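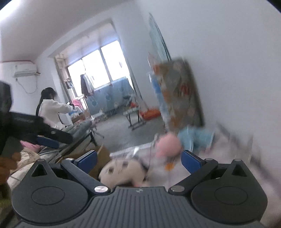 October, Tostgate flat, started writing 4:40 pm

Right-hand Zamani is lying about its jaw width again. I want to get this down while I still remember the order things happened in, as last time I wrote it up the next morning and left out the one bit that mattered.

Short version for whoever is on the Drodgate arm tomorrow: don't replay anything recorded with the right-hand gripper after lunch. The width channel is off and the arm will believe it. Left-hand takes look fine, but they're paired with the right, so I've pulled the whole afternoon into the "hold" folder anyway. Please leave it there until I've gone through it.

Longer version. Morning was normal. Both grippers zeroed at the door, jaws shut, jaws open, shut again, same as always. Then pick-and-place with the soft stuff on the floor and the bedding, which is what we came for (the arm is still terrible with anything fluffy, it either hovers or squashes). I had the live plot from Dretesov up between takes and the two width lines looked like twins all the way to the break.

First take after the break, the right one sat at 92 percent with the jaws as wide as they go. I squeezed and let go a few times and it came back to 100, so I shrugged and carried on. Bad call, I know! I'd have told anybody else off for it. Three takes later it was reading 92 again, and this time squeezing didn't bring it back. It also said "closed" with enough of a gap left that I could see past the blue pads on both sides.

What I tried, in order:

Restarted the Dretesov recorder. No change.

Swapped the cables between left and right. The fault stayed with the gripper, so it isn't the cable or the port. I was really hoping for the cable.

Re-zeroed it. It zeroed happily and then drifted off again within a minute of opening and closing. I don't love that it zeroed happily. The zero routine just takes whatever it's given as the truth, with no check on whether the full swing is a sane number. If the swing had been compared with yesterday's it would have thrown a warning at me and I'd have saved an afternoon.

Wiggled things. Sounds silly, but it's what found it. With the jaws open I held the left pad still and pushed the right pad sideways with a thumb, and the plot jumped. Did the same on the good gripper and its line stayed flat. So there's play somewhere in the right linkage, and the sensor is on the wrong side of the play to know about it.

Then I got the small flashlight out and looked at the big silver pins at the lower ends of the linkage arms. On the bad gripper the right one turns when I push it with a fingernail. They're not supposed to turn, the arm is supposed to turn on them. Took the back off on the bed (put a towel down first, I'm not doing the lost-screw dance in somebody's sheets again) and the retaining clip behind that pin had opened up. Still on, barely. The pin had been working its way through the printed hole and the hole is now a little bit oval. I can feel it more than see it.

So the story, I think: clip opens, pin gets loose, pin chews the hole, arm shifts in the hole depending on which way it was last pushed, and the width reading depends on the history of the last grab. That would explain why it came back to 100 the first time, too. I'm fairly sure about the clip and the hole. The rest is me joining dots.

What I'm less sure about is when it started. The gripper has been dropped, we all know it has, I did one of them myself in the kitchen. A drop could open a clip like that. So could somebody (also possibly me) putting the clip back badly after the pad change. I went back through yesterday's files on the laptop and the swing is fine in all of them, so at least it's today's problem and not last month's.

Now the safety bit, which I'd like people to read even if they skip the rest. Remember the thing with the mug on the Drodgate arm, when it closed harder than the demo and we blamed the force limit? I pulled the takes it was trained on. Those were with the old right-hand gripper, the one we retired, and it had a "sticky" width line that everybody had just got used to. If the recording says the jaws are still partly open when they're already tight on the object, the arm learns to keep squeezing. With a plush toy that's funny. With fingers nearby it isn't, and we do let people hand things to that arm. I can't prove it's the same fault, the old gripper went in the parts bin and I don't know what's left of it. I'm going to look.

Until then I'd like the handover demos on Drodgate paused. Arm can run with the fence closed, that's fine.

Counted up the damage since I know I'll be asked: 64 takes in the hold folder. Around half are probably usable if I can line up the true width from the video, as the pads are in view the whole time. That's slow work and I'm not promising it. If the task matters more than the exact objects, it's quicker to record again.

To do, me:
– new clip and a new printed side for the right-hand gripper, and check the hole with the pin gauge before it goes together
– check both big pins on the left-hand one as well, same batch of clips
– the two small pins at the upper ends look OK but I only looked, I didn't push on them. Push on them.
– dig out the old gripper

To do, whoever knows the Dretesov code better than me:
– zero routine should refuse if the full swing is more than 2 percent off the last good one
– and please have it beep, I'm not looking at the screen when I've got a gripper in each hand

New habit starting tomorrow: thumb test at the door, before the first take and after every break. Hold one pad, push the other sideways, watch the plot. Takes less time than finding the charger.

6:15 pm, adding to this. Put the spare clip from the kit on, just to see. The pin doesn't turn any more but the plot still jumps a little with the thumb test, so the oval hole is real and the side plate does need replacing. Tape over the jaws, DO NOT USE written on it, and it's in the bottom of the gray case. Left-hand one is on charge.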